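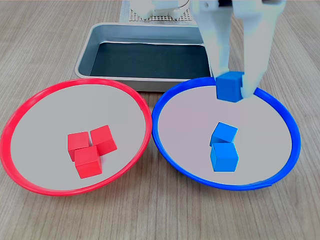
Tsung-han reckons we should have let the visitors vote on which tray goes first, and he has told me so twice now, once during the open day and once by message at half past ten at night. I'm writing it down so he stops. It's a nice idea! Next time.

Home | Notebook | Bench bookings | Stock | Contact

Open day, Monday, Stakorside workshop

Writing this up the morning after with a sore throat. I did nearly all the talking on the sorting bench, and by three o'clock I sounded like a gate. About 60 people came through, going by the sign-in sheet, though a fair few of those will have been the school group from Gotanow signing in more than once for the biscuits.

The demo was the cube sort, same as we showed the Vundard lot in April: start with the cubes in the steel pan, arm picks them out, red ones to the red tray, blue ones to the blue tray, and when the pan is empty I tip everything back and off we go again. It's the dullest thing the arm can do, if you ask me, but people will stand and watch it for ages. I had one chap who stayed for a whole run, went off for a cup of tea and came back for the next. He wanted to know if it got bored.

Set-up notes, mainly for Hưng, who has the bench next:

I put the dark liner back in the pan. Without it we get glare off the steel, and in the practice run on Friday evening the arm kept going for a bright patch in the corner. With the liner in, it didn't do it once all day, so please leave it where it is.

Trays are side by side with the pan behind them, red on the left as you stand at the front. I tried a wider gap first (thought it would look clearer from the back row) and it only made the travel longer. Pushed them up close again and it was fine.

Drop height wants looking at. The blue cubes came down a bit keen in the first hour and a few ended up leaning on one another in the tray. It doesn't hurt anything, and the children rather liked it, but a visitor from Matoušek asked whether we meant it to do that and I had to say no. I brought the release point down a touch at lunch. Better, I think, though I wouldn't swear to it. I was talking the whole time and didn't write anything down, sorry.

Two proper stops in the day. First one was me leaning on the button with my elbow while I was waving at somebody. Second one was a pick where a cube had got wedged in the corner of the pan and the fingers closed on fresh air, then did it again, then again, and after 3 goes it gave up and waited for me, as it's supposed to. I got a round of applause for moving the cube with a pencil. Bit embarrassing but I took it.

Questions I couldn't answer very well:

How does it know what red is? I said camera and a threshold, which got me a lot of blank faces. Hưng had a much better go at it in the afternoon, something about asking a friend to fetch the red socks and what you'd both have to agree on first. I'm pinching that.

What happens if you give it a green one? We haven't got a green one. A girl of maybe nine was very disappointed in me. Could somebody order some? Orange too, I'd like to see what it makes of orange.

Is it quicker than a person? No, miles slower, and I said so. One of the Matoušek people laughed and said theirs was the same when it was set up for visitors.

Still to do: wipe the trays (sticky, see biscuits), find the other half of the barrier tape, charge the handset, and send the Gotanow teacher the parts list I promised her. I've got her address on the back of my hand and it's fading, so that one's first.

Tsung-han has the sign-in sheet. Hưng, the bench is yours from after lunch.

Last updated: Tuesday, 9.40 am

Stakorside workshop notebook | Contact the bench team | © Stakorside | Back to top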